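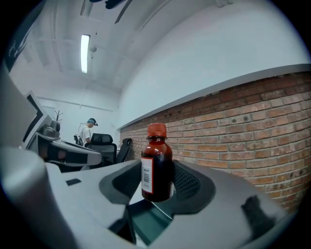

Figure 2. Amber glass bottle with an orange screw cap and a barcoded paper label.

3.2 Storage, labels, and what happened to the smell

I should say up front that I came to this study as someone who cooks with vanilla, and only later as someone who measures it. That shows in how I set things up. When I asked people in Pisville how they keep their homemade extract, most of them pointed to a shelf over the stove, which is warm and bright and pretty much the worst place in the house. So the storage question was the one I cared about most, and it got the biggest share of my time.

I used two batches of beans. The first, which I call Loro, was plump and a little oily. The second, Millet, was thinner and drier and cost a lot less. Both went into plain grain alcohol cut with water, split lengthwise, no sugar. I made 3000 milliliters of each and let them steep in the same cupboard before I divided anything up. (I did shake the jars whenever I walked past, and I know that isn't a schedule. I've come back to it in the limitations.)

The extract was then moved into small bottles, some amber and some clear. Amber glass is what a lot of labs and pharmacies reach for when something doesn't like light, and a bottle of the general type in Figure 2 is easy to buy and easy to close tightly. I'd recommend paper labels with a code on them to anyone trying this at home. My first round of labels was handwritten in marker, the alcohol ran down the sides, and I lost track of a whole tray.

Half the bottles of each color went on a windowsill and half went in a closed drawer. In March I pulled everything and ran the smell tests. Tasters got a paper strip dipped in extract and marked how strong it smelled and how much they liked it, on the Hivis scale, a simple line you put a tick on. We collected 700 strips' worth of marks, and 300 of those came from people who told us they bake at least once a month.

The windowsill was rough on the clear glass. Tasters marked those strips lower for strength in both batches, and the comments got less kind too — "cardboard" came up, and so did "old raisins." Amber bottles on the same sill did much better. In the drawer I couldn't find a difference between the two colors that I'd be willing to defend, and that makes sense to me, given how little light gets in there.

What surprised me was Millet. I expected the cheap beans to fall apart first, and in clear glass they did drop a lot. But the drawer bottles of Millet were liked nearly as well as the drawer bottles of Loro, and the regular bakers couldn't reliably tell them apart. I went back through the sheets to see if I'd swapped a column. I hadn't.

A few things bother me about this part of the work. The windowsill gets warm in the afternoon, so light and heat are tangled together and I can't pull them apart with the setup I had. Strips also aren't cake. An extract that smells flat on paper may do fine in a custard, where there's fat to carry it, and I take that up in Section 3.3 with the baked samples.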